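Finish notes, April. Maple panels, oil vs. hardwax
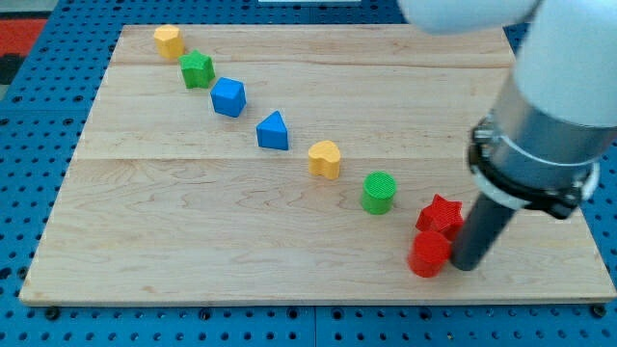 Maple board on the blue perforated table, color blocks set out on it in a diagonal.

Started the comparison on the maple offcuts from the Kubiak shelving. Three finishes: the Rondow oil we have always used, the Stusby hardwax, and the Cleto water-based that came in as a sample can. Same stock for all three, glued up in one session, so whatever differences show up should be the finish or the prep.

Prep. Scraped the glue lines, then sanded 80, 120, 180. Stopped there for the oil. Took half of the hardwax pieces up to 220 because the Stusby sheet says not to go past 150 and I wanted to see what happens if you ignore it. Vacuumed between grits, wiped with a barely damp rag before the last pass to raise the grain. Left them standing on edge over lunch.

The big sander is leaving swirls again. They don't show dry. First coat goes on and there they are, mostly near the ends where I slow down. Changed the pad and it got better but didn't go away. I think the hook face is worn on one side. Put it on the order list.

Weights. Each test panel weighed before and after the first coat, on the bench scale. Oil panel took up 44 g, wiped off after the usual wait. The hardwax panels took a lot less, and the ones sanded finer took less again. I didn't write down the individual numbers for those, which was stupid, and I'd have to make new panels to get them. The Cleto can't really be compared by weight this way with the water going off, so I skipped it.

Color. The oil goes yellow right away, as expected. Hardwax is closer to bare wood but still warms it up. Cleto is the palest and looks a bit gray next to the others under the shop lights. By the window the gray mostly goes away. If the Kubiak people want to choose, they should look at samples in their own room and not at ours.

Blotching. Maple is maple. The curly parts soak up the oil and go dark and the rest stays put. Hardwax on the 150 pieces had some of this too, on the finer pieces less. No blotching on the Cleto that I could find, but it raised the grain badly even after I had wetted it down beforehand. Needed a knock-back with 300 paper before the second coat. The paper clogged fast, so the coat probably wanted more time.

Drying. Had the heater off overnight and it got cold in here. At 8 a.m. the hardwax was still tacky in the corners where it had pooled. Buffed those with the white pad and they came up all right. Apply less. It always looks like too little going on and then it's too much.

Water test. Set a wet glass on each panel after the second coat and left it through the afternoon. Ring on the oil, faint, came out with more oil and rubbing. Ring on the hardwax very faint, gone the next morning without doing anything. Nothing on the Cleto. Coffee next, once everything has had time to cure properly. Doing it sooner doesn't tell us much.

Cost. The shelving is 212 square feet counting both faces and edges, so the price per can matters. By the spread rates on the labels the hardwax job comes out at 118 dollars more than the oil for two coats. I don't trust the label on the Rondow, we always use more than it says. Will keep track of the cans on the next real job.

Rags: oil rags go flat on the rail outside, one layer, and then in the water bucket. There was a balled-up one under the bench this morning. Please don't.

To do:
Order sander pad, 180 and 220 discs
Second set of hardwax panels, weigh every one this time
Coffee and vinegar on all three
Ask Stusby if the 150 limit applies to maple or only to open-grained wood
Label the backs of the panels in pencil, the tape is falling off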